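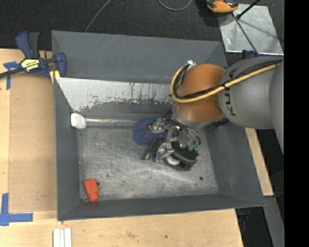

I've had a grey bin on my mind all week, which tells you what sort of October it has been. The storage boxes in the back room had got out of hand again and I decided to go through the lot, one container at a time, until I could see the shelves.

The rule was simple. Everything comes out, the bottom gets wiped, and only things with a use go back in. I had 16 containers to do. Most were the cheap folding crates from Jerberg, which have sagged in the middle, and a couple were Rostis tubs with lids that still fit.

Bins with sloping walls are my favourite kind to sort from. Small things slide down towards the floor and you can get a hand in without scraping your knuckles. The drawback is the corners. Bits of paper, grit and odd little blocks end up there and stay for years. I now start with the corners and work inwards.

Metal floors scratch, and I've stopped caring about that. Stains are another matter. Reddish-brown streaks on bare metal usually mean rust to me, so in my own boxes I go over them with a scouring pad and a bit of white vinegar, rinse, and dry them straight away with an old towel. It took two goes on the worst one and there is still a shadow.

Brightly coloured things are easy. Anything orange or red I spot at once, and I've started putting orange tape on the small tools for that reason. Dark blue things on a grey bottom are slower to find, especially in the evening with the one bulb.

I finished the last crate just before tea. Two bags have gone to the charity shop on Drillton Road and one to the tip. The shelves still need a coat of paint, and I haven't decided on a colour. The lids without boxes are in a pile by the door for now.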